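Who is Iestyn Landeg?

Iestyn Landeg is a television actor and occasional singer, best known as Dr. Paul Renner on the daytime soap Tallura. If your grandmother had the TV on after lunch, you've seen him. He is also the half-brother of songwriter Darius Adomaitis, and I get more mail about that than about anything he has done on screen, so there is a whole section on it further down.

I've been updating this page for a long time and I've tried to keep the rumors separate from the stuff I can back up.
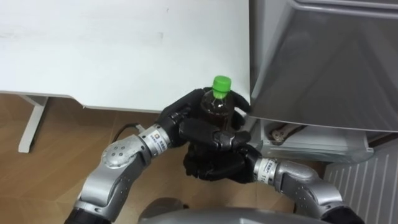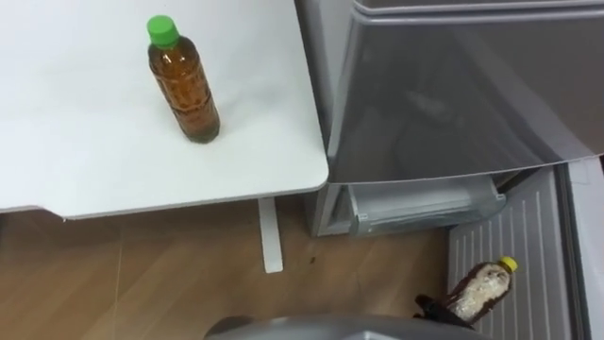

Filed under: Actors, Daytime TV, Celebrity Siblings

Early life and family

Landeg was born on 27th October in Stelberg, a small port town where his mother taught piano and his father sold boat parts. He doesn't give out the year and I'm not going to guess at it, even though plenty of sites do (and no two of them agree). His parents split up when he was in grade school. His mother later married a choir director named Adomaitis, and Darius came along the year after that.

He has told a couple of interviewers that the house was loud. There were two pianos, one of them missing most of its low notes, and students coming in and out until supper. He took lessons from his mother, hated them, quit, and then started again at 15 when he figured out that the school musical was casting boys who could read music. He got the part of the mayor. From what I can gather it was a small part with one very long song.

His first name is Welsh, from his father's side, and it's said something like YES-tin. He answered to "Justin" through most of high school and the yearbook spells it that way, so if you go looking for him in there, look under J. His friends from that time still call him Jus.

Start in the theater

After graduation he joined the company at the Ifans, the old playhouse on the Stelberg waterfront. It has roughly 1000 seats, a lot for a town that size, and most nights they weren't close to full. He built sets during the day and played footmen, policemen and second sons at night. I have a program from his first season there and he's listed twice, once as "Iestyn Landeg" and once as "I. Landeg, carpentry."

He stayed for four seasons. The play that got him noticed was a two-person drama called The Weir House, and it ran only nine nights, but a casting agent was up visiting her sister and bought a ticket because it was raining. She has told that story herself at a fan event, so I trust it.

He moved to the city in 2000 and spent a while doing commercials. I've tracked down three of them: a mattress store, a phone plan and a regional bank. The mattress one is pretty funny. He's wearing a nightcap and he has exactly one line.

Tallura

Now we get to the big one. Tallura follows two feuding families on a made-up island, plus the hospital that patches them up every time somebody falls off the same cliff. Landeg was hired for six weeks as Dr. Paul Renner, a visiting surgeon who was supposed to operate on the heroine and fly home. The audience liked him, the writers liked him, and the flight home got canceled by a hurricane that took up most of a month.

He ended up appearing in 481 episodes. I know other pages have a higher number, but they're counting the clip shows and the holiday special where he's only heard on the phone. I went through the credits one season at a time and I'm sticking with mine!

Over the years Dr. Renner was married four times (twice to the same woman), lost his medical license, got it back, was buried in a mine, and found out he had a twin. Landeg played the twin too. The twin story is the one fans argue about the most. I love it. He gave the brother this flat, slow way of talking and he never blinked first in a conversation, and you could tell which one had walked in before he opened his mouth. Other people think it was the point where the show went off the rails, and okay, the amnesia plot that came right after it was pretty weak.

He left the show in March, at the end of his contract, and Dr. Renner was last seen boarding a ferry. No body, no funeral. On a soap that means the door is open.

Is Darius Adomaitis really his brother?

Yes, half-brother, same mother. They grew up in the same house and they're close. The different last names throw people off, and so does the fact that they look nothing alike. Darius is very tall and fair, and Iestyn is neither.

Darius writes songs for other people, mostly country and adult pop. He had a run of success at Stamance, the music publisher, and that's where he was working when he wrote "Low Notes," about the broken piano in their mother's front room. Iestyn sang on the demo as a favor. The singer who was meant to record it passed, the demo got passed around the office, and Stamance ended up putting it out more or less as it was. They pressed 2000 copies on vinyl and those are hard to find now. Mine has a coffee ring on the sleeve and I still wouldn't part with it.

The brothers did a short tour behind it, all small rooms, with Darius on piano and Iestyn singing and telling stories in between. I went to one. The stories took up more of the evening than the songs did – there was a long one about a goat at a wedding – and I don't think anyone in the place minded.

There was a rumor for a while that they'd fallen out over royalties. I've never found anything to support it. It seems to have started with a comment under a video, and then a few gossip pages picked it up from each other. Darius was asked on a radio show and laughed and said they'd fallen out over a canoe, once, as teenagers, and that was it.

Relationships

Landeg keeps this part of his life quiet, and I'm going to be short about it. He was linked for a couple of years to one of his Tallura co-stars, and neither of them ever confirmed it. He is now married to someone outside the business. She doesn't do interviews or go to premieres, and I don't print her name here, so please stop sending it to me. They have a daughter.

Net worth

Everybody asks. The sites that give you a figure for this don't know, they're making it up, and when one changes its number the others change theirs a week later. What can be said is that he had steady work on a network show for a long stretch, he owns a house outside Stelberg, and he has spoken about putting money into repairs at the Ifans. The playhouse has a new roof. There's a seat in the third row with his mother's name on it.

Recent work

Since leaving Tallura he has done more voice work than anything else. He reads audiobooks, mostly mysteries, and he's very good at them, especially the villains. He also directed a revival of The Weir House back at the Ifans, with two young actors from the current company. I couldn't get there, but a reader mailed me the program and this time he's only in it once.

He has said he would go back to daytime if the right story came along. He has also said his knees are done with cliffs.

Odds and ends

He is left-handed but plays guitar right-handed.

He doesn't have any public social media accounts. The two that use his name and photo are not him, and at least one of them has asked fans for gift cards. Don't send anybody gift cards.

His favorite Tallura episode is the one set entirely in a stuck elevator, and it's mine as well.

He still does some carpentry. The lobby benches at the Ifans are his work, and there's a little "I.L." cut into the underside of the one nearest the coat check.

He was once considered for a police drama that never got past the pilot. I've seen two stills from it and he has a mustache in both.

Corrections

If you have a program, a ticket stub or a clipping that says something different from what's on this page, send me a scan and I'll take a look. I'm missing the cast list for his second season at the Ifans, and I'd love to know who played opposite him in the courtroom play they did that spring. The title I've been given is The Harbor Judge, but I haven't seen it in print yet.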